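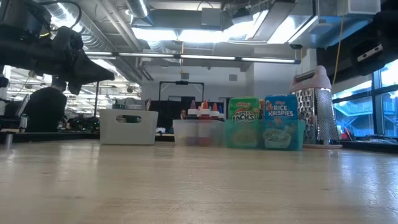 1/ Teleop notes, pantry reset task

Two arms, one operator, leader-follower control. The task is to take grocery items off the near side of the table and put each one in its bin on the far side. Posting the notes because Vikas Prajapati asked how we got the episode length down.

2/
Bin order is fixed for this batch. White bin with the oval handle cutout at far left, clear bin with the squeeze bottles, teal bin with the cereal boxes, box grater standing at the right end. The order gets shuffled in the next batch. We learned at Kadwood that shuffling from day one mostly teaches the operators to hesitate.

3/
Cereal boxes are the hard part. Apple Jacks and Rice Krispies are different heights here, so one canned approach height doesn't work. Come in from above, close on the thin dimension, stop when the cardboard starts to bow. If you can hear it crunch you went too far. Mark the episode and move on.

4/
Squeeze bottles: grip the body, never the nozzle cap. Caps rotate under load and the bottle swings. It looks fine to the operator and then the policy copies it 400 times.

5/
Pointed fingers vs. wide pads. We run pointed. They get between neighbors in a packed bin without pushing everything over. The cost is contact area, so side loads on a bottle will spin it. Joelle Hourani prefers wide pads and has a case for boxes. For bottles I don't see it.

6/
The grater is an obstacle. It is tall, it is shiny, and the handle sits right where the right arm wants to pass. Operators route around it without thinking, which is what we want in the data. Do not teach the detour as a separate motion. Just drive the task.

7/
Counts, for those who asked. 1,349 demos kept as of Saturday. More than 4,000 is the target before we train the long version. Rejected demos are stored with a reason code and are not in that number.

8/
Reject codes we use:
drop
double grasp
bin moved
operator pause over the limit
wrong bin
Everything else stays in, including ugly but successful placements. A recovery is worth keeping if the operator finishes without a hand on the table.

9/
On pauses. New operators stop above the bin to check alignment. The policy learns the stop and then sits there. Lina Rawashdeh's fix was to have people run the whole path with an empty gripper a few times before recording. Pauses dropped a lot. That is the answer to Vikas's question, more or less.

10/
Hand guiding vs. remote: we tried moving the arm directly by the wrist for the first batch. Forces feel right, but your own arm ends up in the camera view for half the episode. Went to leader arms after that. You lose some feel on the boxes, see 3/.

11/
Lighting. Overhead tubes put soft bright patches on a pale tabletop, and near the surface that can wash out an edge. We left it alone. The Firville site has the same kind of ceiling and the model has to work there too.

12/
Someone will ask about depth. Color only for this set. Translucent bins gave us junk depth at Rustad and we spent a week on it. Not doing that again for a sorting task.

13/
Open problem: the clear bin. Operators see the bottles through the wall and sometimes drive at the bottle instead of over the rim. Randa Chamoun suggested tape on the rim. I would like to avoid marking the bins. Suggestions welcome if you have run this with clear containers.

14/
Correction to 8/: "bin moved" means it no longer lines up with its mark after the episode. A nudge that settles back is fine.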